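Friday, August 31, 2001

Hi Janelle,

You asked for a page on how the recipe collecting is going, so grab a coffee, because I've got plenty! The short version is that we have 288 recipes in hand and 233 of them are typed up and checked. The rest are sitting in my blue folder waiting on somebody's aunt to tell us what "a good amount" of flour means.

Most of the summer went to Jirkska. I made three trips out there (the grant covered two, I paid for the last one myself and don't mind a bit) and came home each time with more dumplings than I could eat. Lita came along to translate and ended up doing half the interviews, which was great, as people tell her things they'd never tell me. We got four different versions of the plum soup, and every cook was sure hers was the original.

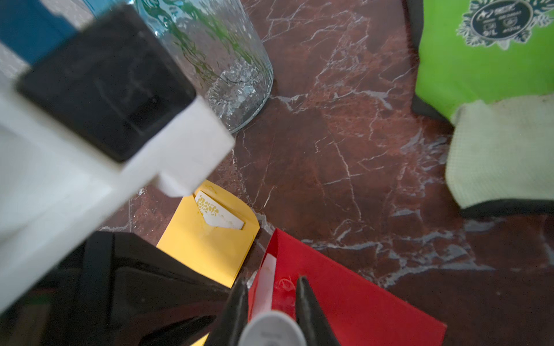 Testing has been slower. Roy and I cook on Sundays and we get through maybe a couple of dishes before we're too full to judge anything. The breads are done. The pickles are a headache: they need weeks, and two batches went soft on us, so I've asked the families to go over the salt with us again.

Money is fine. We're a little under on travel and a little over on groceries, and I'd like to move the difference across if that's okay with you. The printer, Vumska, wants the final text in November. I think we'll make it, though the index scares me.

What I could really use is a second proofreader for the older handwritten cards. The spelling is all over the place and I've stopped trusting my own eyes after nine at night.

I'll send the soup chapter next week so you can try one!

Anas Tazi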